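Gendden build thread, picking up from where I left it. Ilona Major here, doing the typing again.

Both grippers are wired and the marker cubes are on. The printed squares have to be flat and clean or tracking drops out. I reprinted mine at 100 per cent scale after the first set came off the printer a bit small.

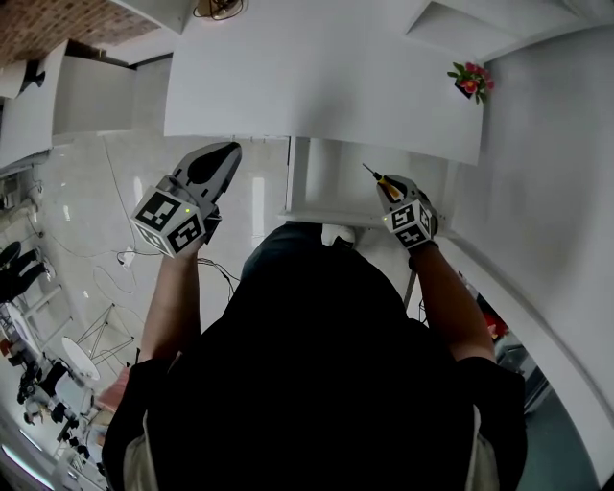
Fingers are next. The Van Rooij pads are fine for blocks and cups but I want to know how they go with a thin handle. Screwdriver first, then smaller stuff.

Jaw travel is 63 mm on paper. I lose 2 of that to the pad backing, so I'm calling it 61 and moving on.

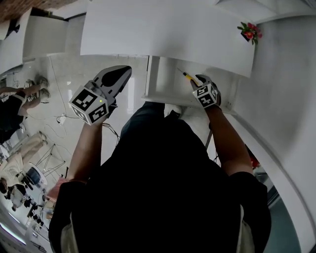 Cable management is still on the list. I'd like both leads in one sleeve, clipped to the belt - Khadija El-Sayed reckons up the back and over the shoulders is better. We'll try hers first. She has the longer leads.

Firmware note for anyone building along: set the timeout to 30 seconds. The default is too short and the grippers go to sleep while you're still lining things up. 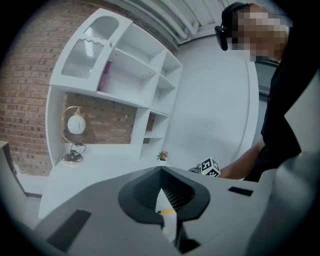 Sumutcombe Shared Workshop - Robotics Group

Calibration is the slow part. If a cube gets knocked on its mount, even slightly, that side has to be done again. I've gone to a second screw on each bracket and a drop of thread locker.

Files are in the group folder, dated 1/28/19. Use the bracket marked Climthorpe, the older one cracks at the corner.

Wrist mount comes after that. I want it printed and fitted by April.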